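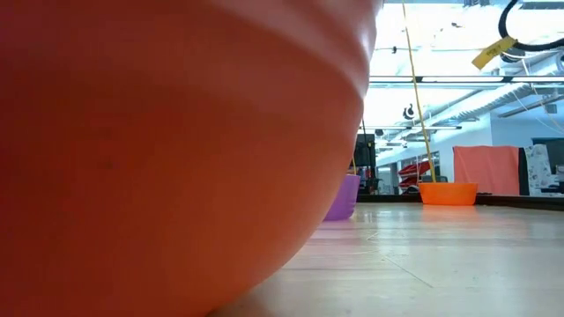 The Lalmont Contemplative Practice Project is looking for people to take part in a trial of gazing meditation, starting in April. Gazing practices turn up in a good many religious traditions, and the claims made for them are large: better sleep, an end to anger, visions, knowledge of past lives. We have our doubts. The instructions are simple enough that anyone can test at least the modest claims. You sit, you pick one thing, and you look at it. It needn't be holy. A smooth red-orange curve with a pale pink shine along the top, close enough that it goes soft and blurry, gives the eye as much to rest on as a painted disc from a temple shop, and whether the temple disc does anything more is one of the things we want to find out.

We need 64 adults. Half will be taught the Mirnitz method, which comes with a short chant, a dedication and a good deal of talk about energy. The other half will be asked to look at an ordinary household object for the same length of time, with no chant and no talk. You don't get to choose your group. If that bothers you, please don't apply, as people who swap halfway make the results useless.

What you would do

Sit for 30 minutes each morning for six weeks, at home. Keep a short diary, a line or two is plenty. Come to Ambrose Hall in Lalmont at the start and again at the end to fill in questionnaires and talk to an interviewer. Tell us if you skip a day. We would sooner have a diary full of gaps than a perfect one we can't believe.
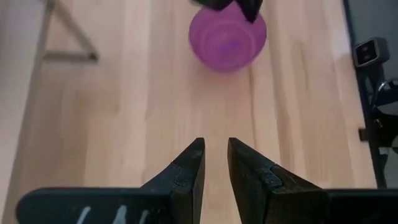 You will be paid $100 at the final interview, plus bus fare. Compare that with the retreat centre at Trasadov, where a month of the same practice will cost you 3000 dollars and you bring your own cushion. We have no tie to the centre and it has no say in what we write up.

Who can apply

Anyone over 18 who lives within reach of Lalmont. You can be Buddhist, Hindu, Christian, lapsed or nothing at all. Believers are welcome and so are scoffers; we have had plenty of the second kind ask already and could use more of the first. Please don't apply if you have meditated daily in the past year, if you have an eye condition that makes steady looking painful, or if you are being treated for psychosis. Long periods of sitting can upset some people, whatever the brochures say, and you may stop at any time and still be paid.

What we can't offer

Enlightenment, a certificate, or a promise that you will feel any calmer. Some of you will be bored. Put that in the diary.

To apply, pick up a form from the front desk at Ambrose Hall, open until 4 p.m., and leave it in the box marked Gazing Trial. Places are filled in the order forms come in.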